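About Traltik

Traltik fits and maintains handling robots for small warehouses and repair shops. The company was started in Drollevthorpe by Malcolm Haworth, a maintenance fitter by trade, and now has 27 staff across two sites. The second site, at Meluvberg, does bench testing and operator training.

Most of our work concerns mixed goods: bags, straps, soft cases and other items that do not hold one shape. Picking these by hand is slow and hard on the wrists. A two-finger gripper can take over part of the job, provided the grip points are set up properly and someone is on hand for the items it cannot manage. 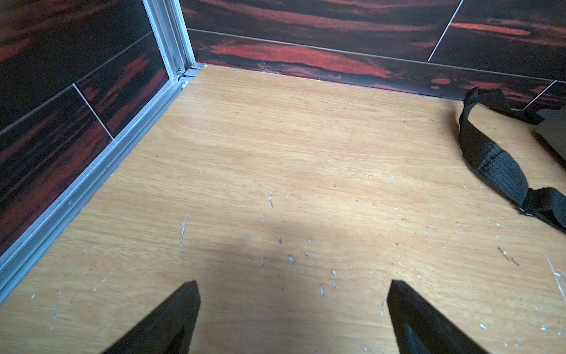
Jobs change when a cell goes in. At Tindall, our longest-running customer, sorters who used to lift all shift now run the cells, clear faults and check finished orders. The site handles 2973 items a day, of which about 1659 go through the robots. The rest are still picked by hand. Pay grades were reviewed before the first cell was switched on, and we ask every new customer to do the same.

Operators are trained at Meluvberg before installation. The course covers safe entry, restarting after a stop, gripper wear and basic program changes. Labour planning remains with the customer, but we supply cycle times and fault records on request.

Service calls are taken at the Drollevthorpe office.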